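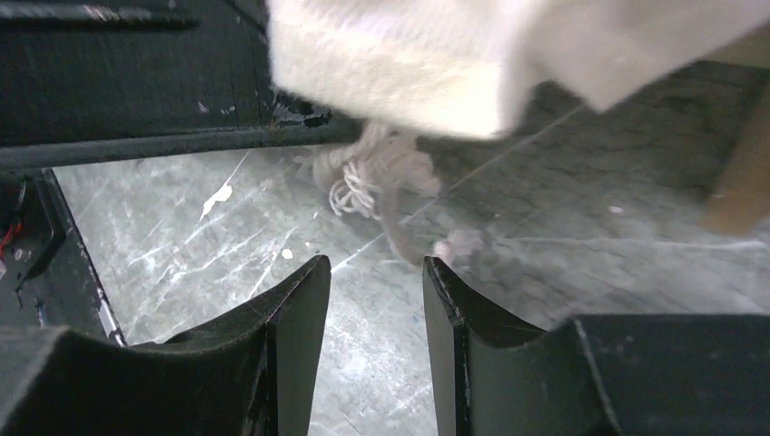

**marmotte_des_dunes**
Bonjour à tous ! On rentre de Rastthorpe, onze personnes, trois générations, une semaine dans une grande maison meublée louée par Bratura, et je suis encore sur mon nuage. Cinq chambres, une cuisine où on tient à quatre sans se marcher dessus, et une terrasse plein ouest. On a payé 2 000 € la semaine, ménage compris. Pour mars, je trouve ça très correct. Posez vos questions, j'adore parler de cette maison !

**kiwi_sale**
2 000 € hors saison, ça pique quand même. Le même mois, on avait pris deux appartements chez Prins, à deux rues du port : 776 € le grand et 454 € le petit. Faites le calcul, il reste de quoi aller au resto tous les soirs.

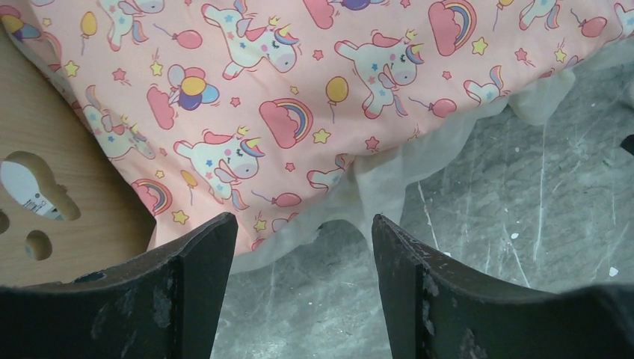

**Club Grelarlow – section Locations en groupe**

**marmotte_des_dunes**
Ah mais je connais les Prins, ils sont très bien ! Sauf qu'à onze, avec deux adresses, on passe la semaine à s'attendre en bas de l'escalier. Nous, le petit déjeuner durait jusqu'à onze heures, les cousins descendaient en pyjama les uns après les autres, c'était le bonheur.

**tartine77**
Je suis plutôt de l'avis de kiwi_sale. Chacun chez soi le soir, on dort mieux et on s'aime encore le dimanche. Le ménage est vraiment compris chez Bratura ? L'an dernier on m'a compté les draps en plus.

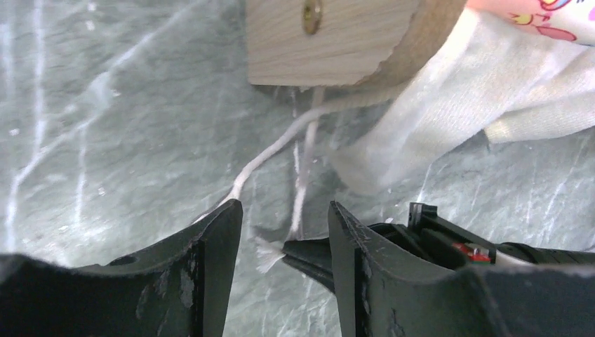 *Bois clair, vis dorée et cordon blanc.*

**marmotte_des_dunes**
Ménage oui, draps oui, serviettes non (c'est écrit en tout petit, prenez les vôtres !). Et pour la caution, ils prennent juste une empreinte de carte.

Autre chose que j'ai oublié de dire : la chambre du rez-de-chaussée a sa propre salle d'eau, ma mère était ravie de ne pas monter.

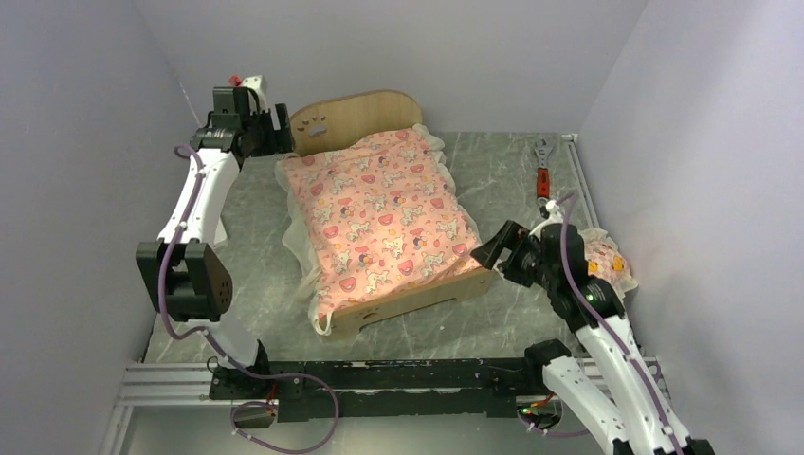
Par contre le parking, deux voitures maximum, la troisième dormait près de l'église. On s'en est très bien sortis, mais il faut arriver avant 18 h pour trouver une place.

**kiwi_sale**
Bon, la salle d'eau en bas, c'est un vrai argument, chez Prins c'est deuxième étage sans ascenseur. Je reste sur mes deux appartements pour cette année, mais je garde le nom. On peut arriver le dimanche ?

**marmotte_des_dunes**
Oui, hors vacances scolaires ! Il faut leur téléphoner, le site ne propose que le samedi.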